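Sport Event Management - Session 5 handout
Scheduling a regional tournament (football, but most of it carries over)
Houda Benjelloun, notes updated 2018-08-26

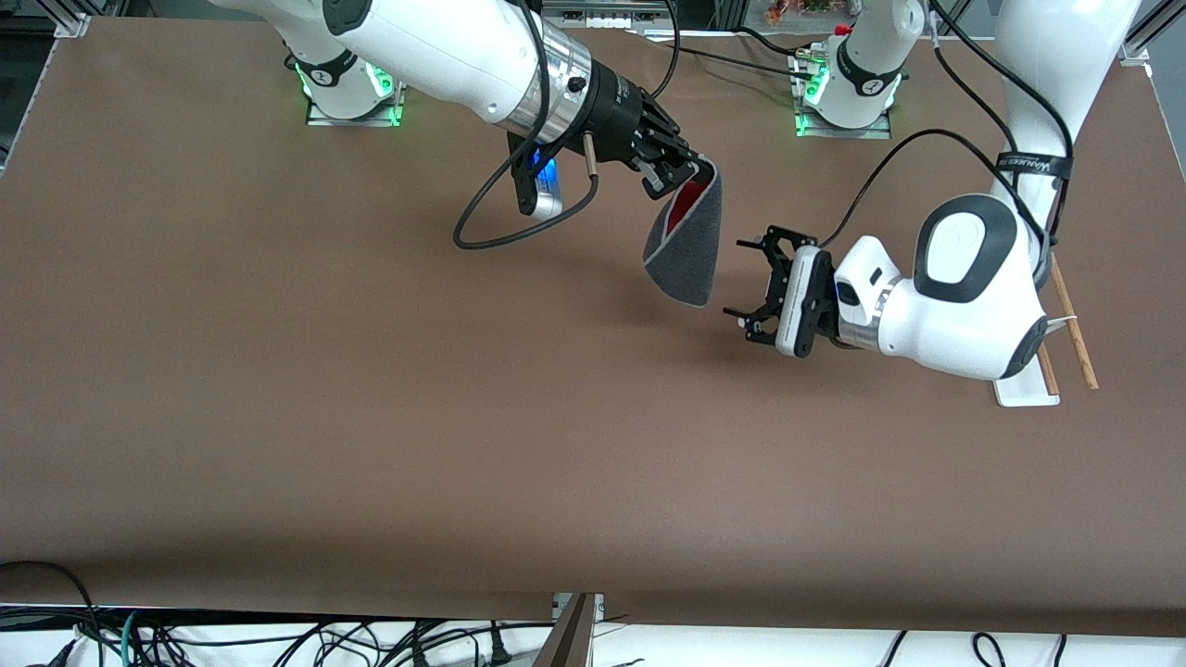 Last session: who owns a tournament, who pays. Today the calendar. Read the Mulleck case before the seminar, it's short.

1. Why dates matter so much

Club leagues run most of the year. National sides borrow players from clubs. So any regional cup is competing for the same bodies as the league, the continental club cup, and the qualifiers.

Release rules: clubs have to let players go for some windows and not others. Outside a window the club can say no, and often does. Result - second-string squads, coaches complaining, TV partner complaining louder.

Key term: protected window. A block of days where the release is compulsory. If your event sits outside one you are relying on goodwill. Write that in the risk register, don't bury it.

2. The Mulleck Cup case

Teaching case, eight national sides, every second year. Host city Flullitz. Organizers had a choice of two slots:

Slot A: late May, leagues just finished. Players available but tired. Hot in the afternoons, so evening kickoffs only. School exams on, which hits family ticket sales.

Slot B: midwinter break. Better weather, fresher legs, but three of the eight leagues don't take a break at all.

They went with B. Two federations sent under-23 squads. Opening match drew 1,807 in a ground built for a lot more. The final did fine because the host was in it. You can't plan on the host being in it.

Questions people raised last year, worth going over again:
Would A have filled the ground? Maybe. Exams are a real problem but only for the group games, they finish before the semis.
Could the three leagues have been asked to pause? They were asked. Six weeks before. Way too late, their fixtures were already printed and sold to tv.
Was eight teams too many? See section 4.

3. Rest days

Rule of thumb for this course: two clear days between matches for the same team, three before a final if you can get it. Clear day = no match and no long travel. A day spent on a bus is not a rest day, I take marks off for this every single time.

Draw the grid by hand first. Teams down the side, dates across. Mark matches, then travel, then training slots. Gaps that look generous usualy vanish once travel goes in.

Watch for unequal rest. If group 1 always plays the day before group 2, then group 1 teams go into the semis with an extra day. Fans notice. Coaches notice first.

4. Format and number of matches

Eight teams, two groups of four, top two go through:
group matches 12
semis 2
final 1
total 15, or 16 with a third place game

Straight knockout is seven matches, but half the teams fly home after one. Hard to sell to federations paying their own flights.

Final round of group games - kick off at the same time within a group. Needs two grounds ready on the same evening. Flullitz only had one with decent lights, so they staggered them, and the second match was a slow draw that suited both sides. Much booing. Formal protest from the Nasr delegation, rejected.

5. Publishing the schedule

Put out dates early, kickoff times later if you must. Once tickets are on sale, changes cost money. The Tasuvero ticket office (also in the case pack) moved one semi by a day and handled 300 refund requests, most of them from away fans with hotels booked.

Order that works: window agreed, host confirmed, draw, match grid, broadcaster sign off, tickets. Not always possible in that order but know which step your skipping.

For the seminar

Bring a match grid for the Mulleck Cup in slot A. One main ground, one smaller ground, evening kickoffs only. 5 minutes each to present, no slides.
Add a half page on which federation is most likely to object, and what you would offer them.

Reading: case pack parts 1 and 2, chapter on fixture congestion. The appendix on prize money is for next session, skip it for now.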